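Comparing Two Grippers and Two Controllers on a Simulated Kitchen Task

Joana Sampaio, Hendrik Matlala, Unathi Mkhize
Project supervisor: Annatjie Rampersad
Monday, June 7, 2021

3. Test setup

We ran all of the tests in simulation. The plan in January was to do the last part on the lab arm, but bench time went to the senior groups and we changed the scope. The arm model stayed the same in every run. We swapped the gripper (Sirkness parallel jaw or Turkix three-finger) and the controller (joint position control or Cartesian impedance control), which gave four combinations.

The task was to pick a plate up by the rim from the kitchen island, lift it clear of the countertop and put it back down flat. A trial failed if the plate slipped, tipped past 30 degrees or hit another object. Each trial started with a small random offset in the arm base position. Unathi wrote the reset script, and it is in Appendix B with the seed values.

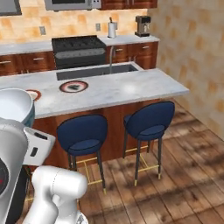
Figure 4. Simulated kitchen with the arm and gripper in front of the island. The bowl and two plates are on the countertop.

The bowl near the end of the island matters for planning. It is large with a wide rim, and a path that goes straight over the counter edge at that end can touch it. We left it in place for all runs. The bar stools were given collision shapes too, which we had forgotten in the first version, and the arm used to pass through the seats.

4. Results

We planned 10 batches and finished them all, for a total of 436 valid trials after removing runs where the simulator stopped early. The parallel jaw did better on rim grasps under both controllers. It closes on the rim from above and below and needs little clearance. The three-finger gripper often pushed the plate before closing, mostly with joint position control.

Impedance control helped both grippers when the approach height was off. It was slower — up to 200 milliseconds more per contact phase — and Hendrik had to lower the stiffness twice before the arm stopped bouncing on the marble surface. We did not retune the position controller in the same way, so the comparison is a little unfair to it.

5. Problems and next steps

Friction values came from the simulator defaults. We would like to measure them on a real plate. We also want to repeat the test with the bowl as the target, where we expect the three-finger gripper to do better. Dumisani Visser has offered to check our contact settings against the Mokgethi model used in his course.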